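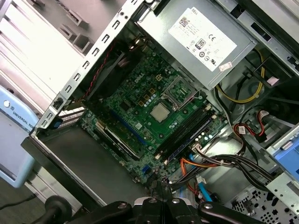 Dell desktop tower open on its side, with the power supply and motherboard in view.

Navamstead Repair Group
Minutes of the June meeting
Held in the back room at the Punorville branch library, 6:30 p.m.

Chair: Folasade Isah
Minutes: Oluwatosin Odukoya
Present: 15 members. Apologies were received from two.

1. Minutes of the last meeting
Approved with one correction. The spare monitors went to the adult learning center, not to the senior center.

2. Matters arising
The key to the second cabinet has been copied and is held at the library desk. The extension cord with the cracked plug has been thrown out. The sign for the front door is still outstanding and is carried over.

3. Desktop computers from Babalola
Babalola has offered the group its retired office desktops, all Dell towers. Seven have been delivered so far and are stacked along the wall under the window. The office manager says up to 15 more may follow when the second floor is cleared.

Folasade asked that each tower be opened and checked before anyone decides whether it is kept whole or used for parts. Discussion followed on the order of work. It was agreed that the tower is unplugged, laid on its side and opened, and that the drive comes out first and goes in the locked drawer. Memory is then pulled, noted and put back. Power supplies are not to be opened under any circumstances. A supply that fails on the tester goes straight in the scrap bin.

One member asked whether two memory modules should be fitted in every machine. Oluwatosin said there are not enough modules to do that at present. Machines going out for word processing and email can leave with one module if it passes an overnight test. Others will wait until more memory turns up.

A question was raised about processors. Members are asked not to lift the retention frame on a socket unless the processor has to come out, and to ask for a second pair of eyes when it does. Two boards were lost to bent contacts last winter.

Agreed: a card will be taped inside the side panel of each tower showing date opened, memory found, drive removed (yes/no), supply tested (yes/no) and initials.
Action: Oluwatosin to print the cards.

4. Wiping of drives
The form from Babalola requires every drive to be wiped or destroyed, with serial numbers listed. The list will be kept on paper and a copy sent back with the van. Members who want to learn the wiping procedure can come in at 5:30 before the next session.
Action: Folasade to sign and return the form.

5. Supplies and money
The balance stands at $400 after the purchase of wrist straps and contact cleaner. A request for a second power supply tester was approved. A request for a label printer was discussed and put off — several members felt masking tape and a marker were doing the job.

Thermal paste is down to one tube. Bomwood has a box of small screws and standoffs it no longer needs and will hold it for us until the end of the month.
Action: Oluwatosin to collect the box from Bomwood and buy paste on the same trip.

6. Room and storage
The library needs the wall under the window clear by the end of July for a book sale. Options were the basement cage or a member's garage. The basement was preferred, provided it is dry. Four members will look at it before the next meeting.

Benches are to be wiped down and loose screws picked up at the end of each session. The vacuum is in the hall closet and needs to go back there.

7. Other business
A resident has asked whether the group takes printers. The answer remains no, though cables and paper trays can be accepted.

Meeting closed at 7:50 p.m. Next meeting in July, same room, same time.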